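Allville Workbench Guide, Section 4: Looking after and resetting the worktop

By Gyula Hajdu, with additions from Miklós Magyar
July
Last updated: July
Reading time: 2 minutes

By now you should have the legs standing square and the top lying where you want it, so this section is a gentle one.
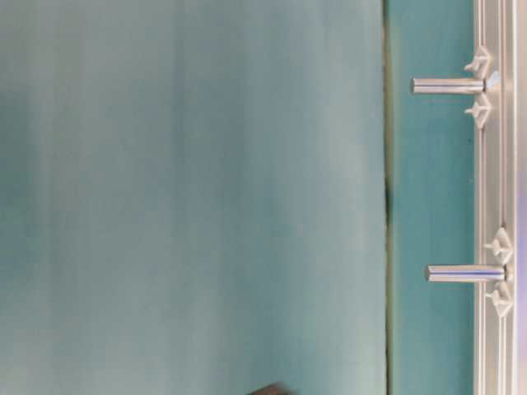
Most of the worry people bring to us at Irkoment has to do with the gap along the edge of the top. It does need a little room, so please don't be tempted to fill it with sealant or tape, however much neater you think it would look. Grit likes to gather there, and once it has packed itself down it can lift the edge just enough to make a sheet of paper rock when you write on it (Miklós noticed this long before I did, and I have never been allowed to forget it).

Before you start, find yourself a soft brush, two clean cotton cloths, a bowl of warm water with a small drop of washing-up liquid in it, and the hex key that came in the Vörös fittings bag.

1. Clear everything off the top, including lamps and anything clamped to the edge. Put small parts in a lidded tub while you work.

2. Brush the top from the middle outwards, going lightly. Dry dust will scratch a matt finish if you press it in with a cloth.

3. Run the brush along the gap from one end to the other, and then back again. If something is stuck, ease it out with a strip of thin card.

CAUTION: Never use a screwdriver or a knife blade in the gap. A chipped edge can't be mended at home, and a replacement top (part 561) has to be ordered from our Grerkside workshop.

4. Dip one cloth in the soapy water, wring it out well and wipe the top in long, straight strokes. Take your time over greasy fingermarks.

5. Dry straight away with the second cloth, then brush out the slots in the aluminium rail. They collect a surprising amount of fluff, and it comes away much more easily dry.

6. Check each rail fixing with the hex key. It should feel snug and no more than that. If one has worked loose, turn it until you feel it bite and then stop.

7. Lay a straight edge across the top at 90 degrees to the rail and look for daylight underneath. A hair's width is fine.

Note: If the top has been moved or refitted, leave it for 24 hours before putting anything heavy on it, and then go through steps 6 and 7 once more.

Note: A cloudy patch left after cleaning is usually soap. Wipe it again with plain water and dry it well before reaching for anything stronger. Polish and furniture wax will make the surface slippery, and they are a dreadful nuisance to get off again.

Section 5 covers fitting the drawer unit.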